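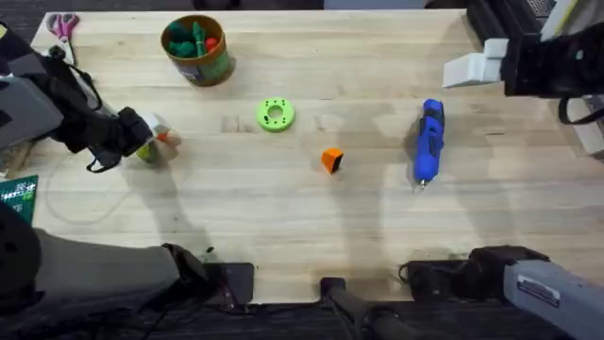 Toon Prins wanted to know whether a table really has to be cleared between one activity and the next, or whether that is just a habit of tidy people. It came up twice more before we broke for coffee, so I have moved it to the front of these notes, and I hope the rest of you will forgive me for starting in the middle.

## Session notes, July 9, 2019: the shared worktable

My own answer is that it depends on what comes next. If the same people are coming back to the same job, leave it all out and go have your lunch! If a new group is coming in, clear down to the wood and set up again with only what they need. Toon's group at Kollmont shares one table between cutting, sorting and play, and in their case I would clear every time, even if it eats into the last few minutes.

### Small pieces and what they live in

We talked for a good while about containers – longer than I had planned, but I enjoyed it. A round tub that once held something else will do nicely for toy pieces. You can leave the old printed label on or cover it, whichever you like. What matters more is the opening: a child's hand should go in and come out again while holding something.

Sort by color if the children are young, and by kind once they start building with a plan in mind. Whichever you choose, stick with it until September so that everyone gets a fair chance to learn it. The Van Acker reading has a useful page on this, and I would skip its long section on lids.

A tub holding over 100 pieces is too much for one child at one sitting. Tip out 30 to begin with and put the tub at the back of the table, where it can be reached by an adult without leaning across anybody.

### Scissors and paper

Scissors go at a back corner when they are resting, closed, blades away from the chairs. Please hand them over handles first, and please do it yourselves too, when you think the children aren't watching.
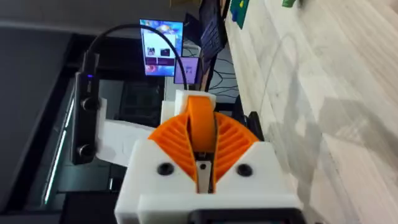
Paper is the other thing that wanders. Bring out a few sheets at a time and keep the stack on a shelf, well off the work surface. Card wants its own pile, as it gets chosen first and then cut into very tiny bits. I keep a shallow tray for offcuts and let the children help themselves from it before anyone starts a new sheet.

### Before next time

- Read the Horeck chapter as far as page 17. The drawings after that are lovely but you won't need them.
- Draw your own table from above, with a place marked for each thing that stays out.
- Try one full clear-down with your group and write a few lines about how it went, including the grumbling.

Drawings can be left in the folder marked Sutedau by the door, or brought along to our next session.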